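Movlow Vase Set: Data Card

Summary

Movlow is a collection of teleoperated demonstrations in which two robot arms, mounted on a shared rail, place artificial flowers in vases. It was recorded by the Drutach manipulation group as the second release in its household tasks series and is intended for training and testing imitation learning policies. The release holds 828 episodes, of which 400 were recorded with the patterned wall panels now fitted to the workcell. The remainder were recorded with plain grey panels.

Maintainers: Ihor Yurchenko (recording and hardware), Dörte Hamann (annotation and release).

Task

Each episode begins with flowers lying on the mat and vases standing along the back. The operator guides the arms to pick up a stem, raise it clear of the other flowers and lower it into a vase. Either arm may be used for the pick. In a portion of the episodes one arm steadies the vase while the other inserts the stem. Operators were asked to work at a natural pace and were not given a fixed order of flowers.

An episode ends when the operator releases the pedal. Episodes in which a vase fell over have been kept and carry the label "tipped". Users who want only clean demonstrations should filter on this label and on "regrasp".

Collection method

Demonstrations were given by remote control. The operator sits outside the workcell and moves a pair of hand-held leader arms, and the arms inside follow joint by joint. No scripted motion is used at any stage. Six operators took part, all of them staff or graduate students at Drutach, and each completed a practice block before recording. Practice episodes are not included.

Sessions ran until 26 episodes had been saved or the operator asked to stop. Between episodes the flowers were laid out again by hand. Vase positions were changed at the start of a session and otherwise left alone.

Contents of each episode

Joint positions and commanded positions for both arms
Gripper opening for both arms
Colour video from the fixed camera and from a small camera on each gripper
A short text instruction, such as "put the orange rose in the clear vase"
Outcome label and operator code

Instructions were written after recording by one annotator and checked by a second. Colour names follow ordinary usage, and the same vase may be called "cream" in one episode and "white" in another. This wording was left as written.

Known limitations

The flowers are artificial and their stems hold a bend, so contact behaviour differs from that of fresh flowers. Leaves often catch on neighbouring stems, and the resulting pulls are visible in the gripper camera video but are not labelled. The frosted vase is difficult to segment in low light. August sessions were recorded with a loose cable on the right arm, and small jumps in its elbow reading should be expected in those files.

Related sets

Misasus uses the same arms for folding cloth. Murín contains tool sorting and shares the file layout described here, so loaders written for one will read the other.

Access and corrections

The set is available for research use on written request to the maintainers. Corrections to instructions or labels are welcome and should give the episode number and the proposed wording. Accepted changes are included in the next point release, and earlier versions remain available.
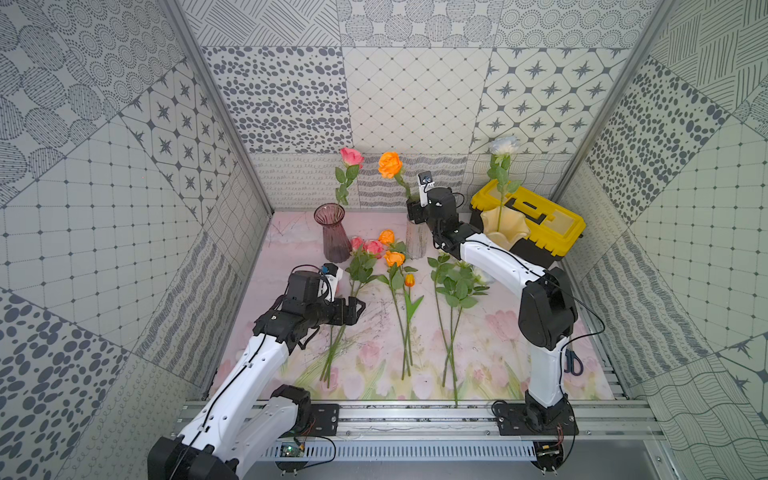

Requests for the raw, untrimmed recordings are considered separately and should state the storage arrangements at the receiving institution.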